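Stop Paying for Episodes by the Count

Genalyn Pangilinan
April 15, 2020

Most proposals for collecting manipulation data open with a number. The number is the quantity of episodes, and it is usually round. The budget follows from it, then the schedule, then the staffing. What the episodes are supposed to contain appears later, often in a table, and the table is often the least considered part of the document.

I have written proposals of this kind. My argument is that the episode count is the wrong unit to plan around, and that groups collecting demonstrations for learned policies should plan around starting states. By a starting state I mean the arrangement of objects, arms and surfaces at the moment the operator takes control. An episode is cheap once the starting state exists. The starting state is the expensive part, and it is the part that gets skimped.

Consider what happens under a quota. An operator is asked for 1,000 episodes of moving an object from a container to a table. The operator performs the task, returns the object to the container, and performs it again. The return is done by hand in a second or two. Hands have habits. The object goes back to the same end of the container, at much the same angle, because that is where the hand goes. After a few hours the set contains many trajectories and very few problems. A policy trained on it will reproduce the trajectory and will score well on held-out episodes, which were drawn from the same hand on the same afternoon.

We measured this at Prastell two years ago, on a set of 2,851 episodes that had been accepted and paid for. Lucian Roman wrote a script that took the first image of each episode, estimated the pose of the target object, and grouped poses that fell within two centimeters and ten degrees of one another. The script returned 364 groups. More than half of the episodes fell in the largest dozen of them. The set had passed every check in our acceptance procedure, which looked for dropped packets, missing gripper signals and operator errors. No check asked whether the episodes differed from one another.

The choice of objects can hide the problem. Bread is a useful case. It is irregular and soft enough to punish a bad grasp, and it looks like variety. A braided loaf has an axis, though, and an oval basket has an axis, and a person putting one into the other has a limited number of ways of doing so without effort.

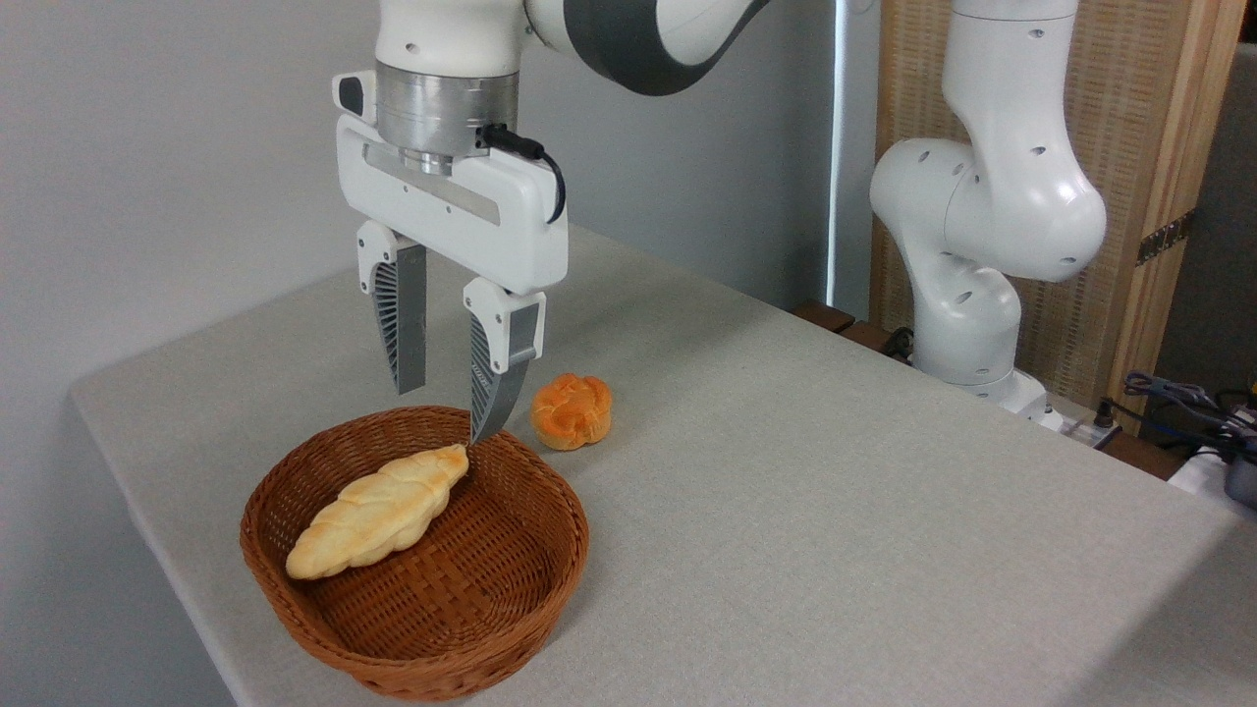
Start of a basket episode: the loaf lies on the diagonal, with most of the right side of the basket empty.

A policy can learn a good deal from an arrangement like this one. The rim constrains the approach. The fingers have to open wide enough for the loaf and still clear the weave. The pastry on the cloth beside the basket is a second object the arm must either ignore or avoid, depending on the instruction. All of that is worth recording, and recording it ten times with small differences in operator motion is reasonable. Recording it two hundred times is a way of filling a quota. The two hundredth episode says almost nothing about a loaf pushed against the opposite wall, or one with an end up on the rim.

The usual objection is that variety can be added afterward. Images can be cropped, shifted, recolored and relit, and this does help with lighting and with small camera movement. It does not produce new contact. If no episode in the set shows the fingers going down between the loaf and the near wall, no amount of recoloring will show it. The action labels remain those of the original grasp. Simulation is offered as the other remedy, and for rigid parts I accept it within limits. I have not yet seen a simulated loaf that compresses and springs back in a way I would train on.

A second objection is more serious. Amnuay Phetsri, who ran collection at Grendov for a long time, has argued to me that operators need repetition in order to be consistent, and that inconsistent demonstrations harm training more than narrow ones. There is evidence on his side. When we first randomized our starting states, the operators slowed down, hesitated above the object and corrected themselves in midair. Those hesitations were recorded along with everything else. The early policies hesitated too.

I think the objection describes a training cost and mistakes it for a permanent one. In our case the hesitation faded within two weeks. Operators who face a new arrangement each time learn to plan the grasp before moving, and they learn to do it quickly. We gave them a few seconds to look before the recording started, which removed most of the remaining delay. Consistency of strategy survived. The thing that disappeared was consistency of path, and I do not consider that a loss.

The practical question is who sets the scene. At Prastell we tried three arrangements. Letting the operator do it produced the habits described above, even when the operator had been told to vary the placement. People asked to be random tend to alternate. A printed sheet of target layouts worked better but was slow, and the sheets were followed loosely by the end of a shift. The version we kept separates the two jobs. One person operates the arms and another sets the table, working from an overlay on a monitor that shows where the next layout should go. The setter is not told how the last episode went. They trade places every hour.

This costs more per episode. Our output per shift fell by a little over a third, and the customer noticed. The first randomized set we delivered had 411 episodes, against a contract that had been written for more than twice that. Lilibeth Lacson, who handled the account, had to explain why a smaller set should be paid at the original price. The conversation was unpleasant, and we conceded part of the fee. The customer, Enriquez, later trained on both sets and ordered the second kind again. I offer that as one result from one buyer. It was not a controlled comparison, and the gripper settings had also changed between the two.

I would like to see three changes in how this work is specified. Contracts should state a minimum number of distinct starting states, with the tolerance for "distinct" written down, and a maximum number of episodes per state. Acceptance should include a coverage report, computed from the first image of each episode, delivered with the data. Held-out episodes should come from starting states that do not occur in the training portion. The last of these is free, and I am at a loss to explain why it is still uncommon.

The tolerance will be argued over, as it should be. Two centimeters is generous for a loaf and useless for a connector. A round pastry has hardly any orientation worth recording, so ten degrees means little there, while for a long object it may decide which finger touches first. Florante Castillo at Darkham prefers to define distinctness by the grasp: two states count as different if a competent operator would take hold in a different place. I find this more faithful to the purpose and much harder to compute, and we have not found a way to put it in a contract. For now we use pose, set the tolerance per object, and have an operator review the borderline groups.

Reports published from this kind of data should also carry the count of starting states next to the count of episodes. A reader who sees only the second figure cannot tell a broad set from a narrow one recorded many times over. We reissued the documentation for our older sets in October with both figures included. The 364 is on the first page of its file, directly under the 2,851.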